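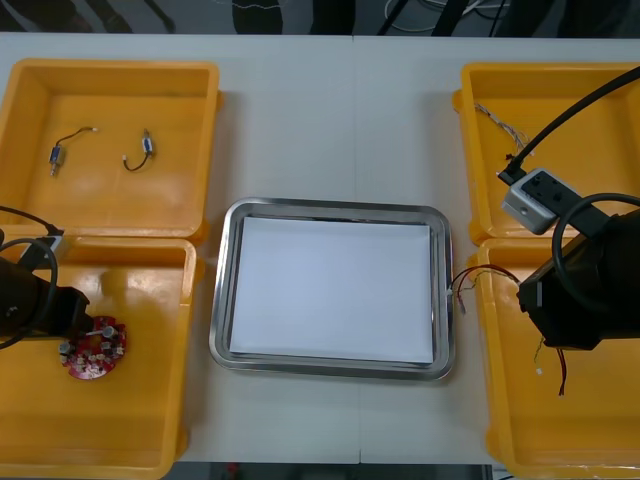

Cajas amarillas, bandeja de metal, una hoja en blanco.

Buscar en este blog
Escribe y pulsa intro

Entrada rápida que tengo la cena a medias. Llevo desde enero intentando vaciar el trastero y por fin puedo decir que se ve el suelo. No todo. Un trozo.

Los que me leéis desde hace tiempo ya sabéis que me mudé de Gredham a Lomolstead con todo metido en cajas sin etiquetar. Error de los gordos. 60 cajas, y en la mitad ponía "varios". Varios qué? Pues cables, tazas, apuntes de la carrera, un casco de bici que no es de mi talla. Fotos sueltas. Un mantel.

El método, si se le puede llamar así: una caja por tarde y no se abre la siguiente hasta terminar. Aguanté seis días. Luego me vine arriba, abrí cuatro a la vez y acabé durmiendo con la cama llena de papeles. No lo recomiendo.

Lo que más cuesta son los papeles. La ropa la regalas y ya está, pero una factura de la caldera de un piso donde ya no vives... la miras y piensas, y si me la piden? No me la ha pedido nadie en diez años. A reciclar. Los contratos y lo del banco los escaneé, que me llevó dos tardes enteras porque el escáner se atasca cada dos por tres. Tengo que mirar si venden el rodillo suelto.

Las cartas de mi abuela no se tocan. Esas van arriba, en el armario bueno.

Cosas pequeñas: recipientes bajos y abiertos, que se vea lo que hay. Con tapa no funciona, al menos a mi, lo que tiene tapa desaparece de mi vida. Y nada de comprar cajas antes de ordenar, que yo me gasté 100 euros en unas monísimas que luego no cabían en la estantería. Las devolví casi todas, una se quedó de costurero.

También aparecieron los folletos del viaje a Plundisholm, con el mapa pintarrajeado y un billete de tren a medio romper. Me senté en el suelo a leerlos y se me fue la tarde entera. Me los quedo, claro.

Me falta la pared del fondo, que es lo peor: pintura seca, una lámpara sin pantalla, la tienda de campaña con olor a humedad. La tienda la quiero abrir en el patio cuando deje de llover, si tiene moho fuera.

Contesto comentarios mañana, que se me quema el arorz.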